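Häufige Fragen zur Spielküche in den Gruppenräumen

Kindertagesstätte Ditarthorpe, Bereich Ausstattung und Raumgestaltung

Die folgenden Antworten richten sich an Eltern, Sorgeberechtigte und neue Mitarbeitende. Sie gelten für alle Spielküchen der Einrichtung, soweit nichts anderes angegeben ist.

Für welches Alter ist die Spielküche vorgesehen?

Die Spielküche steht den Kindern der Gruppen ab drei Jahren offen. In den Krippengruppen wird sie ausschließlich in Begleitung einer Fachkraft genutzt. Kleinteile, insbesondere Spiellebensmittel aus den älteren Gruppen, verbleiben in diesem Fall im verschlossenen Schrank.

Wie viele Kinder dürfen gleichzeitig in der Küchenecke spielen?

Zugelassen sind 4 Kinder. Am Durchgang zur Küchenecke hängen entsprechend viele Klammern mit Tiersymbolen. Wer die Ecke betritt, nimmt eine Klammer ab und hängt sie beim Verlassen zurück. Die Regelung wurde mit den Kindern besprochen und wird von den älteren Kindern in der Regel selbstständig eingehalten.

Verfügt die Küche über elektrische Anschlüsse?

Nein. Unsere Spielküchen werden ohne Stromanschluss und ohne Batterien betrieben. Auch ein Wasseranschluss besteht nicht. Das Spülbecken darf nach Absprache mit einer Schüssel Wasser bespielt werden; die Schüssel wird danach von einer Fachkraft geleert.

Welche Bereiche umfasst die Küche?

Kochfeld, Spüle, Dunstabzug und Mikrowelle sind so angeordnet, dass die Kinder Abläufe aus dem häuslichen Alltag nachspielen können. Die Kochlöffel und Pfannenwender haben ihren Platz unter der Dunstabzugshaube, die Töpfe werden auf dem Kochfeld abgestellt.

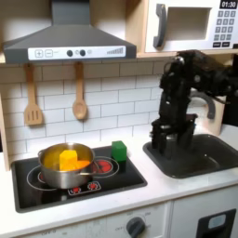 Kochbereich der Spielküche mit Topf, Holzutensilien und Mikrowelle

Warum sind auf der Mikrowelle und dem Kochfeld Zahlen und Symbole zu sehen?

Die Anzeige »01:30«, das Tastenfeld und die Plus- und Minustasten an der Haube bieten Anlass, über Mengen, Zeiten und Ziffern zu sprechen. Ein förmliches Lernprogramm ist damit nicht verbunden. Die Fachkräfte greifen Fragen der Kinder auf, etwa wie lange eine Suppe kochen muss oder weshalb eine Kochstelle rot dargestellt wird.

Aus welchem Material besteht das Kochgeschirr?

Wir verwenden überwiegend Töpfe aus Edelstahl und Utensilien aus Holz. Für die Krippengruppen wird leichteres Geschirr bereitgehalten. Beschädigte Teile, vor allem Holzlöffel mit Rissen oder Splittern, werden umgehend aussortiert und nicht repariert.

Wie wird die Spielküche gereinigt?

Arbeitsfläche, Kochfeld und Spüle werden täglich nach der Mittagsruhe feucht abgewischt. Alle 14 Tage erfolgt eine gründliche Reinigung einschließlich der Regalflächen, der Griffe und der Rückwand. Edelstahltöpfe kommen in die Spülmaschine. Holzutensilien werden von Hand gespült und liegend getrocknet. Bei gehäuften Magen-Darm-Erkrankungen wird das Zubehör vorübergehend aus dem Spielbetrieb genommen.

Darf mein Kind eigenes Spielgeschirr mitbringen?

Wir bitten darum, hiervon abzusehen. Am Spielzeugtag sind einzelne Gegenstände erlaubt, sofern sie mit dem Namen des Kindes versehen sind. Für Verlust oder Beschädigung übernimmt die Einrichtung keine Haftung.

Wird mit echten Lebensmitteln gespielt?

In der Küchenecke nicht. Trockene Erbsen, Nudeln und ähnliche Materialien sind dort ebenfalls nicht zugelassen. Das Kochen und Backen mit echten Zutaten findet in der Kinderküche im Erdgeschoss statt. Für die Teilnahme muss das Formular zu Allergien und Unverträglichkeiten vollständig vorliegen.

Wer räumt die Küchenecke auf?

Das Aufräumen ist Teil des Spiels und beginnt täglich um 11:15 Uhr. Jeder Gegenstand hat einen festen Platz: Utensilien an die Haken, Geschirr in das Regal, Spiellebensmittel in die beschrifteten Kisten. Die Fachkräfte unterstützen jüngere Kinder dabei.

Können Eltern Zubehör spenden?

Gut erhaltene kleine Töpfe, Siebe und Schneebesen nehmen wir gerne entgegen. Nicht angenommen werden Glas, Keramik, scharfkantige Gegenstände sowie Pfannen mit beschädigter Beschichtung. Spenden sind bitte im Büro abzugeben und nicht unmittelbar in den Gruppenraum zu stellen.

Wie wird die Ausstattung finanziert?

Für Spielmaterial stehen jeder Gruppe jährlich 800 Euro zur Verfügung. Größere Anschaffungen werden gesondert beantragt. Die nächste Bestellung von Zubehör ist für Juli vorgesehen; Vorschläge können bis dahin über die Gruppenleitung eingereicht werden.

An wen kann ich mich bei Mängeln oder Rückfragen wenden?

Lose Griffe, wackelnde Regalböden oder fehlende Teile melden Sie bitte der jeweiligen Gruppenleitung. Ansprechpartnerin für die Ausstattung ist Manju Prajapati, die Vertretung übernimmt Cirilo Contreras. Beide sind über das Büro der Einrichtung zu erreichen. Meldungen werden innerhalb von 2 Werktagen bearbeitet.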